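# La carte de vœux animée n'a pas besoin de trente et un modèles

Le service de cartes électroniques Droludier propose 31 modèles pour un simple « bon anniversaire ». J'en ai testé 18 avant de renoncer. Les écarts portent sur la police, la teinte du fond et la vitesse à laquelle le texte apparaît ; le message, lui, reste identique d'un modèle à l'autre.

Ma thèse est simple : une carte électronique se juge sur sa lisibilité à l'ouverture. Le destinataire la consulte sur un téléphone, souvent debout, et la referme vite. Tout élément qui retarde la lecture du texte est un défaut de conception.

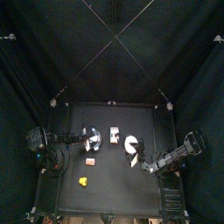
Le fond d'une carte remplit une seule fonction, isoler le message de ce qui l'entoure. Les catalogues l'oublient et empilent dégradés, paillettes et bouquets derrière trois lignes de texte. Des rideaux noirs tendus autour d'une table noire, avec quelques objets regroupés au centre, donnent une hiérarchie plus nette : l'œil sait où aller. Je recommande la même économie pour la carte — un aplat, un motif, une phrase.

Maëlys Perrin, qui compose des cartes pour Grallstead, m'oppose que l'expéditeur choisit pour se distinguer. L'argument est recevable, mais il concerne l'expéditeur. La personnalisation utile passe par le texte, et c'est justement là que les services sont avares : Droludier limite le champ libre à 200 caractères, signature comprise.

Reste la question du son. Une mélodie lancée sans action du destinataire devrait être exclue par défaut. Gascombe l'a désactivée en juillet, puis rétablie sur sept modèles à la demande de ses abonnés. Je tiens ce retour en arrière pour une erreur. Un bouton de lecture, placé sous le texte, aurait suffi.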